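Tulard Street Community Kitchen — progress report to Covevgate Fund
30 October 2025
Prepared by Fredy Huaranga

Short version up front, I know you have a stack of these. Meals are on track. Cooking classes are behind by a month. Money is fine except for the walk-in cooler, see below. One decision needed from you before we can sign the second lease year.

Meals

Target was 400 a week by the end of summer. We hit it in July and have held there. Most go out as pickup, the rest with the delivery van to Iritz and the apartments behind the rail yard. Soup is still the favorite. Chili second. The lentil thing we were so proud of in the spring came back half eaten so it's off the menu.

Delivery runs 4 evenings now, was 2. That was the biggest ask in the tenants' survey and it did eat up driver hours. Gas is over budget because of it, though the overage is covered by what we didn't spend on printing.

Still no good answer for people who can't come to the door. Drivers have been calling ahead, works if the phone number is right. Trying to clean up the list this month.

Classes

Planned five sessions, ran two. The instructor we hired for the summer took a full-time job (good for her) and it took too long to find a replacement. New person starts next week. She wants to do knife skills first, then beans and rice, then a session on stretching one chicken over several meals. The other three sessions will all be done before the grant year closes.

The two we ran were full. Waiting list for both. Comments mostly good, a few people said the room was too hot and the handouts too long. Handouts are now one page. The room is the room — we bought a fan.

Spanish handouts are done, need one more proofread. I'm doing that myself.

Equipment

Walk-in cooler quit twice. Ticona repaired the compressor the first time and replaced the door seal the second. We lost a delivery of greens and some dairy, wrote it off, details in the spreadsheet. Their tech says the unit has maybe a couple years left if we stop propping the door open. Signs are up. People still prop the door.

Dishwasher is good. Second prep sink was approved by the county, plumber is booked. Shelving went up in the dry store and it made a bigger diference than I expected, we can finally see what we have before we order more of it.

Money

Spending is where it should be for this point in the year with two exceptions, cooler repairs over and class supplies under. I'd like to move the unspent class supply money to repairs. Form is attached, just needs a signature. If you would rather we keep the lines seperate, tell me and I'll take it from general.

Local giving is up a little. The church supper brought in more than last year. Nothing yet from the two grocery stores, both said to ask again after the holidays.

Space

Landlord offers a second year at the same rent if we sign early. I'd take it. Loading door is the only real problem, the ramp is too steep for the tall carts, and he says he'll regrade it but hasn't put that in writing. Asked twice. Will ask again.

Worktops are holding up fine. No repairs asked for there. 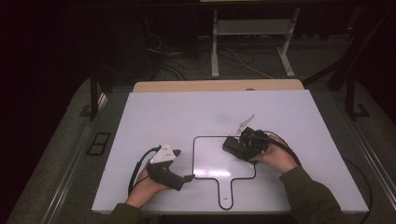 Next steps

Sign lease — need your OK first
New class instructor starts, dates to you once she confirms
Prep sink in
Clean up delivery phone list
Get a quote on a replacement cooler so we have a real number for next year's request

Next report will follow the usual format and I'll try to get it in earlier. Call if the repair line transfer is a problem, email is slow this month.

Fredy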